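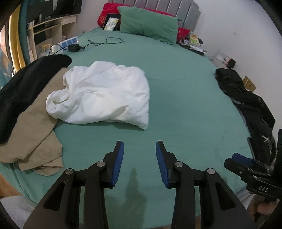
Skurnance fitted sheet in teal, after seven months on my bed

I bought this sheet in November and promised myself I wouldn't write anything about it until I'd lived with it properly. Most of the sheet reviews I read before buying were clearly typed up the day the package arrived ("So soft!! Five stars!!") and that tells me nothing, because every sheet is nice on day one. So I waited, and I've washed it more times than I can remember, and I have opinions.

Short version for the skimmers: I like it, I'd buy it again, I would not pay full price, and the color is greener than you think.

The color

Let's start there because it was the thing I worried about most. Skurnance calls it teal, and on my laptop it looked almost blue, like a swimming pool. On the bed it's a teal-green. I was a bit put out when I first opened it and I did have the return label half filled in. Then I put it on and left it overnight and changed my mind. It goes really well with the gray padded headboard, which had always looked kind of gloomy with the white sheets I used before, and I've got a green pillow and a red one up at that end that suddenly looked like I'd planned them. (I had not planned them. The red one came from my old couch.)

If you want something closer to blue, go look at their other shades or get a swatch. They do send swatches if you ask, though mine took three weeks and came after the sheet did, so that was useful.

Has it faded? A little. I held the part that gets tucked under the mattress next to the part on top and there's a difference, but you'd have to be looking for it. I wash it cold and hang it up when I have the patience, and when I don't it goes in the dryer on low.

How it feels

Crisp for the first few washes, and then it settled down into something softer. It's not silky and it's not that fuzzy brushed stuff either. My previous set was a Balier one, which was softer straight out of the bag but started pilling at the foot end by the second month, right where my heels go. I've had no pilling on this one so far. I keep checking for it like a crazy person, running my hand over the bottom corners every time I change it, and it's still smooth.

It sleeps fairly cool. I live in an upstairs apartment with one window that opens and we've just had our first sticky week of the summer, and I was fine with this and a thin cover. In winter I did notice it was chilly to get into. Socks fixed that.

Does it stay on?

This is really what I want to know about any fitted sheet and it's the part that gets skipped! I have a big bed with a deep mattress, and I am not a gentle sleeper. The Balier used to ping off the top left corner a couple of times a week and I'd wake up with my face on bare mattress.

The Skurnance has elastic the whole way around instead of only at the corners, and the pockets are deep. In seven months it has come off on me once, and I'm pretty sure that was my fault for putting it on sideways. (It has a little tag that says which edge is the short one. The tag is the same color as the sheet. Why would you do that? I sewed a bit of red thread through mine so I can find it.)

Getting it on is a fight, I'll admit. You need to do the far corner first and then sort of kneel on the bed while you drag the last one over. If you have bad wrists I'd think twice.

The bed as a table, a desk and a closet

Okay so my bed isn't only for sleeping, and I don't think yours is either. The room isn't huge and the bed is the biggest flat surface in it, so everything lands there. Clean laundry gets dumped there to be folded. My black jacket goes down there when I come in. The tablet gets propped on the pillows so I can watch something while I sort shirts, and the charging cable ends up trailing over the sheet because the power strip sits up at the head end. On a bad evening there's something beige and something black sliding off one side, a white thing in a heap in the middle, and me perched on whatever's left.

So I've been watching how the sheet copes with all that, and mostly it copes very well. Wrinkles are much less of a problem than I expected. With the elastic pulling all the way around, the top stays nice and tight, and when I clear the clothes off it looks close to how it did in the morning. My old white sheets looked like a used napkin by lunchtime.

Lint is the weak spot. Anything pale and fluffy shows up on this color, and if you're folding white stuff on it you'll be going over it afterward with a sticky roller. Black clothes are better, they leave less behind that you can see. I keep the roller by the bed now.

Buckles and zippers were my other fear. I've dragged a jacket with a buckle across it I don't know how many times and there's one tiny pulled thread to show for it, over by the edge, and it hasn't grown. I poked it back through with a needle.

And crumbs. I keep a little stash of snacks next to the bed, I'm an adult and I can do that, and crumbs brush straight off. I spilled chili oil from a noodle pot on it in the spring and gave it up for lost, but dish soap and cold water, left for an hour and then rinsed, got it out except for a ghost of a mark that I can only find because I know where it is. Coffee came out with no trouble at all.

What I compared it to

Before I bought this one I went back and forth between three. The Balier I already owned, so I knew about the pilling, but it's the cheapest and if you move a lot or you're setting up a guest bed, it's fine. Flostska make a really lovely sheet, a friend has one and I've slept on it, and it's heavier and nicer in the hand than this. It also costs nearly twice as much and only comes in pale colors, and you've read what my evenings look like.

I also looked at the Pap set, which has over 4,000 glowing reviews on the store page and drove me a little crazy because I couldn't find one that mentioned how deep the pockets were. I emailed them to ask and got an automatic answer about shipping. So I crossed it off.

Things I'd change

The tag, obviously. Put a stripe on it, put an arrow on it, anything.

The fitted sheet is sold alone in this color with no matching pillowcases. They say they're coming – they said that in November too. I'd have bought two pairs on the spot.

It takes forever to dry. All that extra depth in the corners holds water, and if you put it in the dryer with other laundry it will swallow every sock you own and keep them damp in there. Dry it alone, or check it halfway through and shake it out.

And the price. It's listed at 100 dollars, and for one sheet with no pillowcases I think that's a lot. I waited for their fall sale and paid a good chunk less, and at that price I'm happy. They seem to run a sale every few months so I'd sign up for the emails, get the code, and unsubscribe.

Would I buy it again?

Yes, and I sort of already have. I ordered a second one in the dark gray last week so that I'm not stuck waiting for this one to dry at eleven at night, which has happened to me more than once. I'll add a note down here when I've had that one on for a while, mostly to say if the darker shade is any better with lint. I'm guessing worse.

My scores, for anyone who likes scores: comfort 8, fit 9, color 8 once I got over myself, drying time 3, value 6 at full price.

Updated 26 Jun 2023: the gray one came and the tag is gray.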